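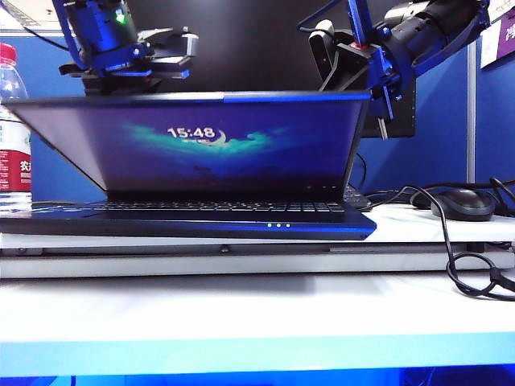
We moved into the Gidmont building in July with a van full of boxes, one good kettle and no real plan for where anybody would sit, and I promised the folks back at Orkton that I would write once things had settled down. Well, they have settled, more or less! My own favorite part of the new place is the white desks. I fought for those. The old ones were so dark that by midafternoon you felt you were working at the bottom of a well, and now even at 15:48, going by the laptop's clock, everything on top of the desk is easy to find. I do love that swirl of teal across the lock screen too - it makes me think of the night sky up at my sister's cabin, where I have not been in far too long.

For those of you who haven't visited yet, we are on the second floor, just past the Trevaskis dental office, and there is parking behind the building if you don't mind a bit of a walk. The Areck people left us the office furniture when they moved out, which was very kind of them and saved us a whole lot of money (and a whole lot of arguing over catalogs, if I know this group). I spent most of the first week going around with a rag and a bucket, and I will admit I enjoyed it. There is something nice about getting to know a room by cleaning it.

5 comments

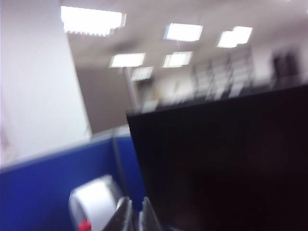
Color was the one thing we went back and forth on. Half of us wanted everything plain, and the other half, me included, thought a plain office would feel like a waiting room before the year was out. So the blue partitions stayed, and I am so glad they did. Against the white behind them that blue is about as cheerful as office furniture ever gets, and the pale gray rail along the top keeps it looking neat. They soften the noise as well, at least to my ears, and on a phone call that means a great deal.

Still to come are the coat hooks, a proper shelf for the mugs and a plant or two for the hallway, if anyone has a cutting to spare. Come by and see us, and bring your lunch.

- Lorna Rivera, September 9, 2024

259 likes
21 shares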